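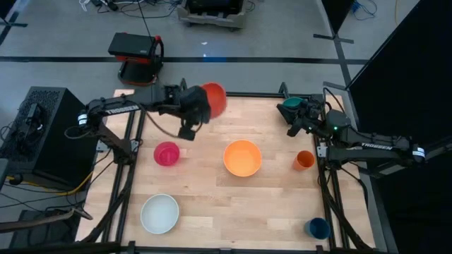 Vol. 6, No. 2

Home | Lines and Stops | Features | Archive

The night ferry to Plullutholm

The last boat leaves Rolemside at ten minutes past midnight, and it is almost never full. On a weekday there are perhaps a few kitchen workers, a nurse with her bicycle, and students who sleep before the ropes are off.

Since July the crossing belongs to Gradia, the company that already runs the buses on both shores. It changed the timetable at once. The boat now waits six minutes for the late bus from Costello – a small thing on paper, but passengers had asked for it for years. Before, they stood on the pier and watched the lights go away.

The boat can carry 100 people. In its first month under the new timetable the night service took around 2,000, and the company says it will keep it through the winter. The fare stays the same. Bicycles travel free after nine.

On the island side there is still no shelter. When it rains, people wait under the roof of the fish market until the first bus comes.

Tagged: Ferries, Night Travel

Contact us | Back to top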